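# Chapter 3: What We Throw Away

Before we get to landfills and trucks and the price of scrap paper (and we will get to all of them, I promise), I'd like you to think about the last thing you threw out. It may have been a napkin or the peel of an orange. You probably don't remember the moment at all, and that small forgetting is where this chapter begins.

For most of human history, people in ordinary households had very little to throw away. Food scraps went to the pigs or the garden, ashes went on the path, and a worn shirt became a rag and stayed one until it fell apart. When the town of Skalden dug up the yard behind its old bakery, a family's leavings from several generations filled a pit you could have stepped across. Most of it was oyster shell and broken crockery, with one very fine spoon that I suspect somebody got scolded over.

Compare that with the household we will follow through this chapter. Edgars Ots lives with his wife and daughter in an apartment on Rozīte Street, and one September he agreed to weigh everything the family discarded. He kept a kitchen scale by the back door and a notebook on a string. By the end of the month the three of them had thrown out 69 kilograms of material, and he was a little embarrassed to report that a good part of it was food nobody had gotten around to eating. We'll come back to the notebook in Section 3.2, where you will learn how to set up a table like his and work out a daily average for each person.

Weight is only one way to measure waste, though, and it can fool you. A bag holding 500 grams of potato peelings is a small, damp handful of a thing. A bag holding 500 grams of crumpled paper is a great airy bundle that fills up a container long before the container is heavy. Collectors care about both numbers. Trurko, the company that serves Rozīte Street, pays for fuel by the trip, and a truck stuffed with air costs as much to drive as a truck full of bricks – sometimes more, if it has to come back twice.

This is why waste planners talk about *volume* and *density* as well as weight, and why they pay attention to something as humble as the indoor bin. Its size and its lid shape what people do. A small bin gets emptied often. An open one reminds you of itself, by eye and by nose, while a closed one lets you forget again.

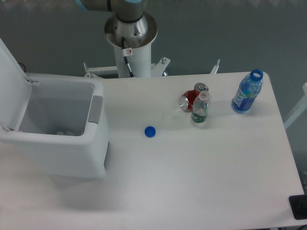
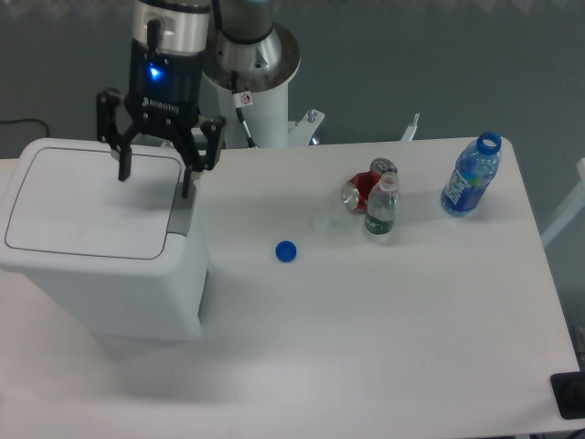

**Figure 3.1** White bin with its lid open (first) and a white bin with its lid closed (second).

From the indoor bin, the next stop is usually a shared container in a yard or alley. The one at Edgars's building holds 600 liters and serves every apartment on the staircase, which means that his careful weighing gets mixed in with everybody else's habits. The neighbors flatten their boxes, or they don't. Somebody puts a lamp in there. By the time Trurko's crew rolls the container out to the curb, no one could say whose peelings are whose, and the town has to treat the whole lot as a single stream.

Sorting that stream is the work of the Flado transfer station, and we'll spend Section 3.3 there. Before you read on, take a minute to write down what you think makes up the largest share of your own household's waste, by weight and then by volume. Keep the paper somewhere safe. You'll want it at the end of the chapter.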